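Projektbericht: Portionieren von Glasnudeln nach Gewicht
Ronaldo Tiongson, Dorothy Heywood
Stand: 16. November 2021

1 Aufgabe
Im Teilprojekt Mendale soll ein Greifer eine vorgegebene Menge Nudeln von einem Teller auf eine Küchenwaage legen. Die Strategie wird aus vorgeführten Bewegungen gelernt. Starre Objekte hat die Vorgängergruppe schon behandelt, verhakte Stränge noch nicht.

2 Aufbau
Teller und Waage stehen nebeneinander auf der Arbeitsplatte, die Waage rechts. Wir nutzen zwei Ansichten: eine Kamera am Handgelenk und eine feste Kamera.

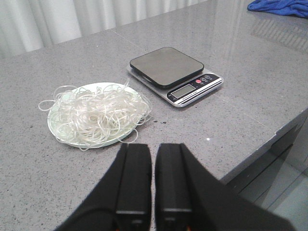

Trainiert wurde mit 806 Vorführungen, davon 466 mit Teilmengen. Das Netz (intern Renix) bekommt beide Bilder und die Gelenkwinkel, aber keinen Messwert der Waage. Die Anzeige wird nur zur Auswertung notiert.

3 Ergebnis
Von 40 Testläufen endeten 29 mit Nudeln auf der Wiegeplatte. In sieben Läufen blieb ein Strang am Haufen hängen und zog den Rest zurück. Viermal schlossen die Finger über dem Haufen, ohne etwas zu fassen.
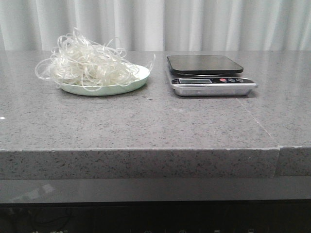 Ohne die feste Ansicht sank die Zahl auf 18 von 40. Die Zielmenge wurde in beiden Varianten selten getroffen – das Netz schätzt die Griffhöhe ordentlich, die Griffbreite dagegen kaum.

4 Offen
Im Januar wiederholen wir die Läufe mit einer Schüttelbewegung nach dem Anheben. Der Code liegt im Ordner Dawber.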